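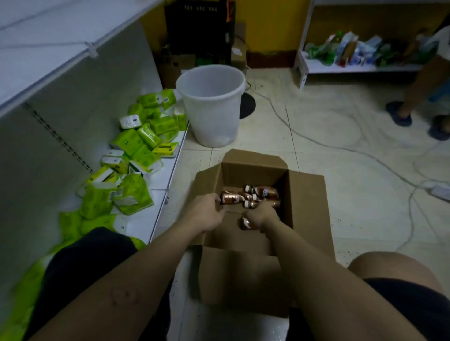
Llevo desde mayo ayudando por las tardes en la tienda de mi barrio, y lo que más tiempo se lleva es reponer. Cobrar se aprende en un par de días. Reponer no, porque cada estantería tiene sus manías y cada proveedor embala como quiere. Los frascos pequeños, por ejemplo, llegan en cartón y casi siempre acaban tumbados. En esta caja venían los de color cobre con el tapón blanco, cada uno mirando para un lado, y hay que agacharse hasta el suelo para cogerlos de dos en dos, uno con cada mano. Al principio los sacaba de uno en uno y tardaba el doble.

La tienda se llama Umemard y vende un poco de todo: limpieza, aseo, papel, algo de alimentación seca. El dueño, Obinna Sani, la abrió con cuatro estanterías y ahora tiene diecinueve, contando las dos del almacén, que cojean. Él sigue pidiendo a los mismos dos distribuidores de siempre, Lultance para el aseo y Sezer para el papel. Lultance viene los martes por la mañana. Sezer viene cuando puede.

El sitio que peor llevo es la balda de abajo de los pañuelos. Los paquetes son blandos y resbalan, son de plástico verde lima y blanco, y en cuanto alguien tira de uno de los de atrás se viene el montón entero hacia el suelo. He probado a ponerlos de canto, a cruzarlos como ladrillos y a dejar menos cantidad. Lo de dejar menos funciona, pero luego la gente pregunta si se han acabado. Lo de cruzarlos aguantó una tarde. Obinna dice que le pongamos un listón delante, que en el almacén hay uno de una estantería vieja, y todavía no lo hemos buscado.

Con las cajas he cogido unas costumbres que de momento me sirven. Abro las cuatro solapas del todo y las doblo hacia fuera, para que no se cierren cuando tengo las dos manos ocupadas. La caja se queda en el suelo, pegada a la estantería donde va el género, y me muevo yo. Antes la subía a un taburete y dos veces la tiré. También miro las fechas antes de colocar: lo que ya estaba en la balda pasa delante y lo nuevo va detrás. Esto se lo salta todo el mundo cuando hay prisa, yo incluido, y a final de mes aparece algo caducado en el fondo.

Otra cosa es la ropa. Empecé yendo en vaqueros y con el calor era imposible pasar una hora en cuclillas. Ahora voy en pantalón corto y listo, aunque las baldosas están duras y si apoyo la rodilla me queda marcada hasta la cena. Me han recomendado unas rodilleras de las de colocar suelos – cinco euros en la ferretería – y supongo que caerán esta semana.

El cartón lo desmonto al momento. Si lo dejas para luego, a las ocho hay una montaña en la puerta del almacén y no se puede pasar con el carro. Las cajas buenas las guardo aparte, porque las vecinas las piden para mudanzas y trasteros. Las de Lultance son las que más se llevan.

Mañana toca la zona de champús, que está peor que la de los pañuelos. Hay que bajarlo todo, limpiar las baldas y volver a poner los precios, que media fila los tiene cambiados desde la última oferta.

Entradas recientes
Cómo quedó el trastero después de cuatro fines de semana
El carro de la compra Nurdale, un año después
Etiquetas de precio: rotulador o impresora
Qué hago con tanto cartón
Domingo de inventario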